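Spring Notes from the Snack Drawer

Saturday, April 21, 2018

Hello again, and thank you to everyone who wrote back about the lunchbox piece in March! I read all of it, including the very long message about thermos lids. This time I want to talk about parties, and what to put out for people to nibble on when you have a houseful coming and not much of a budget.
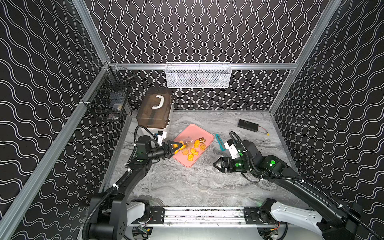
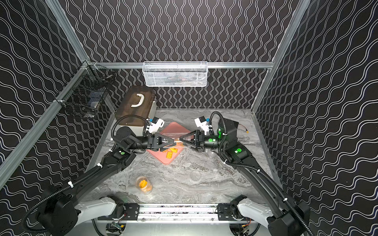
I've been making my own snack mix for years now, and I keep changing my mind about how it should go. The one I grew up with was mostly pretzels and peanuts, with a dusting of something red that stayed on your fingers until bedtime. My kids won't touch it. What they like is a mix where every handful has shapes in it, and the fish-shaped crackers and the star-shaped cookie on the pink tray are just the sort of thing I mean. A little kid will dig through a whole bowl for a star (I have watched mine do it with both hands, which is a separate problem). So I buy plain crackers in the big bags and then one or two smaller bags of the fun stuff, and I hold back some of the fun stuff until the end so it sits on top.

Now, sweet and salty together. I know people feel strongly. My sister thinks a cookie in with the cheese crackers is a crime, and I get it, because if you leave them together overnight the cookies go soft and start to taste like cheddar. The fix is to mix late. I keep the sweet things in one container and the salty things in another, and I only put them together when the first car pulls into the driveway. If there are leftovers, I pick the cookies back out that same night. It takes a few minutes and I do it in front of the TV.

Humidity is the other big one, at least where we live. From now until September a cracker left out on our counter is sad by dinnertime. You can bring most of them back, though! Spread them on a baking sheet in one layer, put them in a low oven (I use 250) for 10 minutes, and then leave them alone until they're completely cool. They won't seem crisp when they first come out. They get there. Don't try it with anything frosted or anything with chocolate on it, unless you enjoy scrubbing pans.

I got that trick from Khurram Farooqui, who ran the bakery counter at Gatchalian Market back when I worked the register on weekends. He'd do trays and trays of day-old crackers that way and sell them in paper bags tied up with kitchen string, and they went faster than the fresh ones. He also taught me to salt from high up, which felt like showing off until I tried salting from low down and got one terrible corner of the tray.

On to bowls versus trays, which I had no opinion on until last summer. Bowls look generous, but the crumbs and all the seasoning slide to the bottom, and whoever shows up late gets a scoop of dust. A shallow tray keeps everything where people can see it, and they take what they want and move on. It also means you have to refill more often, so keep a jar close by. I like a clear one with a wide mouth, so I can see when I'm running low and call for backup before the cousins find out.

If you have guests with allergies, please label things. I write on masking tape and stick it right to the edge of the tray. Nuts go in a dish of their own at the far end of the table with their own spoon. I used to put them in the mix and just tell people, and then one year I forgot to tell somebody's boyfriend. He was fine, but we spent an hour on the porch being very quiet and looking at his lips, and I've kept the nuts apart ever since.

My usual party batch, since a few of you asked: two big bags of plain square crackers, one bag of fish, one bag of little pretzels, half a stick of melted butter, a spoonful of Worcestershire, garlic powder until it smells right. Toss the pretzels and the square crackers in the butter, bake low for an hour, and stir every fifteen minutes or so. The fish go in after it cools, plain, because they're salty enough already. Then the cookies, late, like I said. It fills our two largest trays with some left for the refill jar.

A couple of quick things before I go. The block party on Trisora Street is on again this year, and I've been put in charge of the snack table, so if you live nearby and own a folding table that doesn't wobble, please write to me. I'm also still hunting for the tiny ginger cookies we used to get in the orange tin. The store that carried them closed, and the ones I ordered to replace them tasted like a candle.

Next time I'll do dips, including the bean one that my brother-in-law keeps asking for and then never makes. Send me your questions, and send me your cracker opinions too!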